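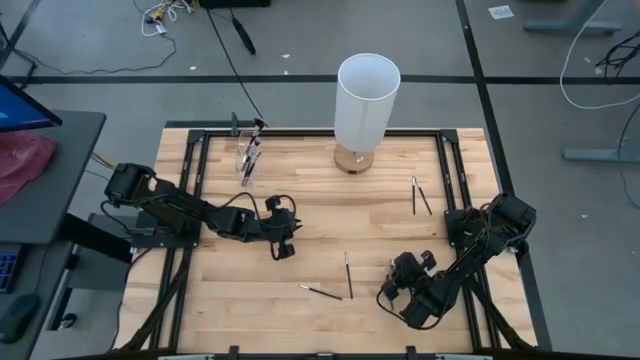

Figure 4. Two-arm table seen from the fixed camera, with brushes, brush holder and lamp on the worktop.

Registering the fixed camera to both arms

Do this before you record or replay anything in Clekotus, and again whenever an arm base, the frame or the camera has been moved. The procedure finds where each arm base sits in the camera view and saves the result to the station profile.

Applies to Clekotus Station, Drusgate planner enabled. Last revised 25/01/2026.

Before you start

Both arms must be powered and homed. The table view must be live in the Saltville viewer. Close any other program that reads the camera, as only one can hold it at a time.

Caution: the arms move during steps 4 to 7. Keep hands out of the frame and keep the stop button within reach.

1. Open Station > Cameras and select the fixed camera. Check that all four edges of the worktop are inside the picture.

2. Lock exposure and white balance. A pale lampshade can push auto exposure down far enough to hide the black grippers' fingertips.

3. Click Mark Table and click the corners of the wooden surface in order, starting at the top left. Click on the wood and keep off the black rail.

4. Select Left Arm and press Run Sweep. The arm visits 100 poses above its own half of the table. The other arm stays parked.

5. When the sweep ends, read the error shown under the arm name. Anything up to 4 mm is accepted. If it is higher, press Repeat.

6. Select Right Arm and carry out steps 4 and 5 again.

7. Press Cross-check. Each gripper moves in turn to a shared point near the middle of the table. The two markers in the viewer should overlap.

8. Press Save to Profile.

Note: the sweep keeps clear of the worktop but does not know about tall objects. Take the lamp and the brush holder off the table first, or add them as keep-out boxes under Planner > Obstacles.

Note: thin objects such as brushes can stay where they are. The detector ignores them during a sweep.

If the cross-check fails

Markers apart by the same amount each time: the corners were clicked in the wrong order. Go back to step 3.

Markers jump about: look for a cable passing in front of a fingertip. The tracker may take a black loop for part of the gripper - tie it back and repeat the sweep for that arm.

Error 515: the viewer lost the camera. Restart the Saltville viewer, then begin again from step 1. Saved profiles are not affected.

The profile is written to the Llanos folder on the station computer. Copy it before you update the software.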